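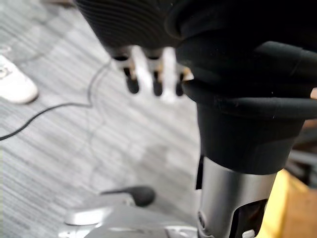
Kamath Center for Furniture Service
Unit 5: Task Chairs – Parts, Kits and Staging
Course handout
Instructor: Piroska Antal
Bench supervisor: Kamol Khamphan

Scope of this unit

Unit 5 covers the swivel task chair as a set of parts to be received, checked, grouped and moved to the place of work. Assembly and adjustment were introduced in Unit 4 and are assumed here. Students who missed the Unit 4 bench session should speak to Kamol Khamphan before attempting the practical exercise, which is completed individually and counts for 25 percent of the unit grade.

Required reading is the section on pedestal seating in the shop manual. The vocabulary list at the back of that section will be used in class without further explanation.

1. The chair as an assembly

A swivel chair is supported by a central column, which connects the base to the mechanism under the seat. On most models the column is a gas lift: a cylinder with a moving rod, enclosed in an outer tube. The outer tube may be painted or chromed. A sleeve, sometimes in several telescoping sections, may cover the portion between the base and the seat.

For the purposes of this course, parts are assigned to one of four groups.

Group A, support: base, casters or glides, column, sleeve.
Group B, mechanism: seat plate, tilt housing, levers, springs.
Group C, body contact: seat, back, armrest pads, cushion pieces, headrest.
Group D, hardware: screws, washers, rods, pins, fittings, hex keys.

The groups follow the order in which parts are checked, and they do not always match the order in which a manufacturer packs them. Students are expected to sort by group even when a carton has been packed differently.

Gas columns are treated as sealed components. They are never opened, drilled, heated or struck on the cylinder wall. A column that sinks under load is tagged and returned to the supervisor.

2. Inspection before grouping

Each part is inspected once, before it enters a basket or goes on a shelf. Inspection is visual and by touch. The following points are recorded on the parts sheet.

Upholstered parts: open seams, pulled threads, stains, folds set into the fabric. Gathered or loose fabric is checked at the folds as well as on the flat areas.
Molded parts: cracks at the rim, stress marks near the screw bosses, warping.
Chromed parts: scratches, pitting, residue from packing tape.
Covers and sleeves: split seams, dust, missing sections.
Hardware: count against the packing list, thread condition, mixed lengths.

Dust alone is not a defect. Wipe the part and continue. A scratch on chrome is entered with its length and its distance from the nearest edge.

Where the packing list and the parts disagree, the parts sheet shows the quantity received. The packing list is not corrected by hand. The standard teaching kit, the Dravmont 21, takes its name from the 21 entries on its list, and several of those entries cover more than one piece – read the quantity column before reporting a shortage.

3. Baskets and shelves

Large light parts travel in open baskets. Small parts stay on the shelving unit until the basket has been set down at the work position. The two are never combined, even for a short distance. 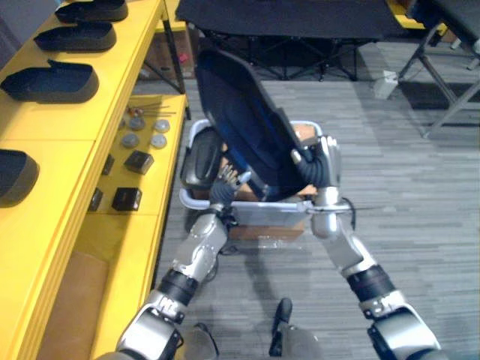 Figure 2. Gray basket with a padded chair back, a black molded cushion piece and a cardboard box; black shoe-shaped trays on the upper shelf at left.

A chair back is longer than most baskets are deep and will normally stand above the rim. This is acceptable under the following conditions:

The back leans against a side or corner and does not shift when the basket is tilted slightly.
The finished surface does not bear on a screw, bracket or bare metal edge.
The basket is held by the rim on both sides.
The person carrying it has a clear view of the floor ahead.

Cartons may share a basket with Group C parts. A carton is placed at the bottom, flaps closed, and is not used as a wedge. If the load cannot be made stable with the carton in place, make a second trip.

Shelves are arranged by size of part. Deep trays go on an upper shelf, open side up. Rods, fittings and other small hardware are kept lower down, within reach of the bench. Rods are laid flat and bundled by length, with the ends even. A fitting that belongs to a rod stays next to it and is not returned to general stock.

4. The floor around the work

Chairs are worked on at floor level in the carpeted bay. Carpet protects chrome and upholstery during handling, but small hardware is difficult to find on a striped or patterned surface. Use a tray for every loose fastener.

Cables that cross the carpet are to be identified before any basket is moved. Route the path around the cable where possible. Where the path must cross a cable, cross on foot only and do not roll a chair over it. Closed shoes are required in the bay at all times.

A staging area of 140 centimeters on each side is sufficient for one chair. Keep the column upright during inspection and leave enough clearance to see the full length of the sleeve.

5. Practical exercise

Students work in the pairs posted at the bay entrance. One student gathers and carries, the other records, and the roles are then exchanged so that each student is graded on both. Allow roughly 25 minutes per turn, including the return of all parts to their shelves.

Submit one parts sheet per student. Sheets without a group letter in the first column will be returned unmarked. Ruan Botha will demonstrate the basket check at the start of the session, and late arrivals will be assigned to the following group.

Discussion topics for the next meeting

Whether armrest assemblies with built-in levers belong in Group B or Group C.
Storage of seat cushions on open shelving over a full term.
Labeling of rod bundles after a partial kit has been issued.

Replacement parts sheets are available from Ketsara Ongart at the service desk.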